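Minikühlschrank

Ein Minikühlschrank ist ein kleines Kühlgerät für Zimmer, in die kein großes passt oder in denen keins gebraucht wird. Ich schreibe an diesem Artikel seit Mai herum und habe selbst schon drei Stück verschlissen -- ein bisschen Parteilichkeit bitte ich also zu entschuldigen.

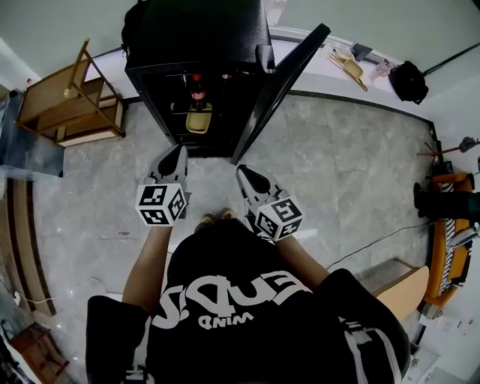 Bauarten

Grob gibt es drei Sorten. Kompressorgeräte kühlen am kräftigsten, brummen aber (mein alter Hudec sprang jede Nacht mit einem Ruck an, ich saß senkrecht im Bett!). Absorbergeräte arbeiten fast lautlos und stehen deshalb gern in Hotelzimmern. Thermoelektrische Modelle kommen mit einem Peltier-Element aus, sind leicht und schaffen an heißen Tagen oft nur lauwarme Limo.

Größe

Üblich sind Rauminhalte von 30 bis 60 Litern, ein Gefrierfach ist manchmal dabei und meistens winzig. Eine Pizza passt da nicht rein, ich habe es mehrfach versucht.

Aufstellung

Hinten und seitlich braucht das Gerät Luft, sonst staut sich die Wärme. Nach dem Transport lässt man ein Kompressorgerät ein paar Stunden stehen, bevor der Stecker reinkommt. Mein Plavholm hat rund 200 Euro gekostet und steht bis heute neben dem Schreibtisch.

Pflege

Abtauen, sobald sich eine Eisschicht bildet, und zwar ohne Messer! Ein Schälchen Natron hilft gegen Gerüche. Die Türdichtung wische ich mit lauwarmem Wasser und etwas Spülmittel ab.

Siehe auch: Kühlbox, Minibar, Weinkühlschrank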